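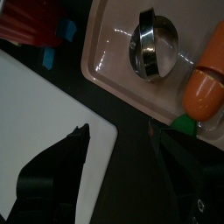

Reading time: 5 minutes

Catch-all trays: does anybody's table really get tidier?

Forum: Small Spaces and Storage
Page 1

plainshelf
Posted September 12, 2025
I've now read three threads in a row where the answer to a messy table is "get a tray." So I got a tray. The Gimamano one, the dusty pink that goes more beige in bad light, $24 at Sampaio. It has a raised lip with a groove running just inside it, and the store card says the groove "gathers small items." It has gathered crumbs so far.

What's in it now is a silver metal thing made of two rings that I can't place, and the fat orange thing that looks like a toy carrot. They used to be on the table. Now they're on a tray on the table. The red cup and the white board are still outside it. I was told this would feel calmer. Does it, for you? And if it does, what did you do besides buy the tray?

mudroom_mel
I've had trays for years and I'll defend them. The point is that you can pick the whole lot up when you need the table. One lift, wipe, put back. Without it you're moving every little thing by hand and you end up not wiping.

plainshelf
OK but do you wipe under it? I've had mine down long enough to form an opinion and I haven't lifted it yet. I also doubt I'd carry a shiny tray across the room with something in it that can roll.

gravyboat77
Glossy was your first mistake. Every lamp in the house shows up in it as a little white dot and then it never looks clean, even right after you've cleaned it. On a dark table it's worse, you can't look at anything else. Get a matte one and see if you still hate it.

tenantforlife
I don't think the finish is the problem. The problem is the orange thing and the rings. If you can't say what an object is for, a tray gives it somewhere to live forever. I had a bowl by the door for the same reason and when I moved out I tipped it into a bag and never opened the bag again.

plainshelf
My suspicion exactly. I asked at home about the rings and got three answers: napkin ring, part of a puzzle, "don't throw that out." The last one wins every time.

hallcloset
It could be one of those puzzles where you're supposed to get the rings apart. Or a scarf ring? I'd keep it either way. Metal things that are joined together always turn out to belong to something.

tenantforlife
That is how you end up with a drawer full of metal things that are joined together.

mudroom_mel
You're all being very hard on a tray. Did you give it a rule? Mine is that the tray gets emptied when it's full and I don't buy a second one. It isn't complicated and it has worked in two apartments.

plainshelf
When is a tray full, though? I'm asking for real. A drawer is full when it won't shut. With a tray you can keep stacking. I've seen photos on here of trays with a basket in them, and the basket had a dish in it.

gravyboat77
Guilty. The dish was for earrings.

bench_and_bin
Different approach, if you're open to it. Skip the tray and use the white board. I have one propped at the back of my table with Astik hooks on it and the small stuff hangs up. The table stays bare enough to eat at. The hooks are supposed to hold 300 grams each and I've had no trouble with keys or scissors.

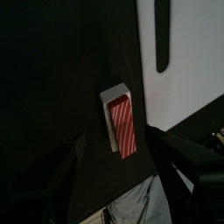 My one complaint is with decorations, which don't hang and don't stack. Anything with stripes or ribbon on it comes out in December, gets stood on the table "for now," and by spring you've stopped seeing it. Hooks won't help you there, and I don't think a tray will either. I put mine in a shoebox with the date on the lid.

plainshelf
Hooks on a board I could live with. I'm not convinced by 300 grams, I've had stick-on hooks let go in the middle of the night with nothing on them but a dish towel. Did you clean the board first?

bench_and_bin
Yes, rubbing alcohol, then left them a full day before hanging anything. Most people skip the waiting and then blame the hook.

gravyboat77
I waited the day and mine still fell. Different brand (Bullo), so take it for what it's worth.

hallcloset
Bullo hooks are fine on tile and useless on anything painted. Been through two packs.

mudroom_mel
Can I say something about the decorations? A small thing in candy-cane stripes on a black table looks nice. You don't have to box up everything that isn't useful. I leave one out all year and I like seeing it.

tenantforlife
One is fine. I have yet to meet a person who has one.

plainshelf
I'd let one stay, if it was by itself on a clear patch of table. Inside the tray, next to the carrot, it would be one more thing I've stopped looking at. So maybe I have the tray backwards and the stuff I like should stay out of it.

mudroom_mel
That's how I use mine! Boring things in the tray, nice things out where there's space around them.

plainshelf
Then my tray is doing its job and I still don't like it. I'll try it for another month with your rule, no stacking, emptied when the bottom's covered. If the rings are still in there after that they go in an envelope with a question mark on it. I'm keeping the receipt.

gravyboat77
Sampaio only does returns up to 17 days, check the back of it.

plainshelf
Checked. Make it two weeks, then.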